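README - Open Day Demonstration Set, Podolix workshop 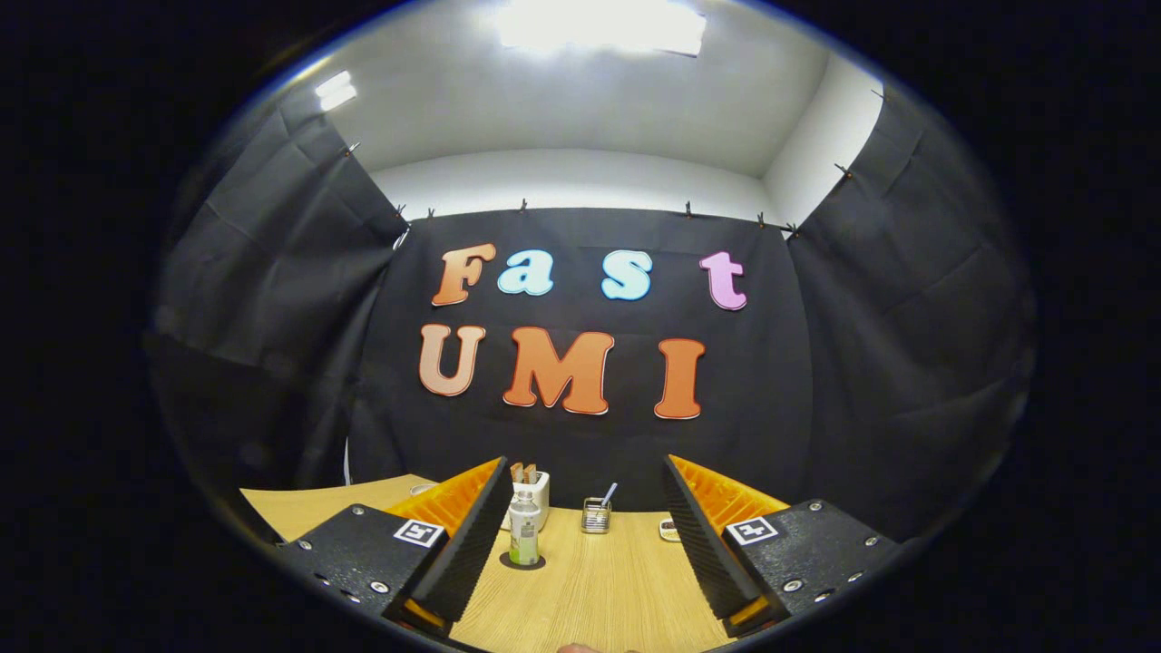 This folder contains the recordings and notes from our open day on 1 August 2024, when visitors of the Podolix workshop could take a hand-held gripper and record a short table task by themselves. The demonstration was in the small booth with black curtains, where the letters "Fast UMI" are fixed on the back curtain. The visitor stood in front of the wooden table and worked with the two fingers with orange ribbed pads, on small things such as the slim bottle with the white cap, the mesh cup with a pen and the white holder with the little wooden pieces. We kept the table nearly the same for the whole day, so that the episodes can be compared.

Status: released, version 2

Contact: write to the Podolix workshop desk and put the word "openday" in the subject

What is inside

episodes/ - one folder per episode, with the video, the gripper opening and the pose file
notes/ - what the guide wrote down after each visitor
splits/ - two text files, train and check
tools/ - the small script which reads an episode and plays it slowly

There are 82 episodes. The longest has 3000 video frames. Most are much shorter, because the visitors became quick after the first try. When an episode has no pose file, please do not use it for training. It is kept only for the notes.

How the visit was organized

Visitors came into the booth one at a time, and the others waited outside and watched on a screen. First the guide showed the task once. Then the visitor had one free try, which was not recorded, and after this one or two recorded tries. The instruction was always read from the same card, in English or in Vietnamese:

1. Hold the gripper with both fingers open.
2. Move the pen out of the cup and lay it on the table.
3. Move the bottle off its coaster and put it back.
4. Bring the gripper again to the start position.

Some visitors did step 3 before step 2. We did not stop them. The real order is in the notes, in the line which begins with "order".

In the second half of the day we also played back a few episodes on the arm which we call Tạ. It stands in the big hall and not in the booth, so the light is different, and the playback was done at half speed. I think this part was the most liked by the children. The playback videos are not in this folder. They are in a separate set named Drundex, and the numbering is the same.

Calibration

The gripper was checked against the square black-and-white markers on its two base plates. This was done in the morning and again after lunch. Episodes 1 to 40 use the morning values and all later episodes use the values from after lunch. If you mix them, the finger opening will be wrong by a few millimeters - it is little, but for the pen it matters.

Known problems

- The view is very wide and round, and straight edges look bent. The script has the option "flat" to correct it, but near the border the result is poor.
- The ceiling light is too bright in the picture. We tried to make it darker and then the black curtains lost all their detail, so we went back to the old setting.
- In a few episodes you can see the fingertip of the person who holds the gripper. If your method is sensitive to this, mask the lowest part.
- The sound was removed from all videos. Please do not ask for it, we did not keep a copy.
- The time stamps in two episodes begin with the year 1995. This came from a clock which was not set. The differences between the stamps are correct.

Consent and use

Every visitor signed a paper before recording, and for children the parent signed. You may use the set for research and for teaching. For any other use please ask first. If a visitor wants an episode to be removed, we remove it at the next version and keep the number empty.

Next open day

We plan a smaller one in November, with a partner from Zanda who will bring a second table. The card will have a new task with two hands, and the files will be in the same layout, with the field "hand" added.

Comments (4)

gripfan_k
I was there with my two sons. The small one still talks about the slow arm in the hall. Which episode number is ours? We came just before lunch.

podolix-desk
Thank you for the visit! Please write to us by mail with the time on your paper, we can not give numbers in public.

tablelab
The option "flat" crashes for me when the episode has no pose file. Is it known?

podolix-desk
Yes, it will be repaired in version 3. Until then please skip these episodes.

We use cookies to remember your language and to count visits. By continuing to read you accept this. Change settings | OK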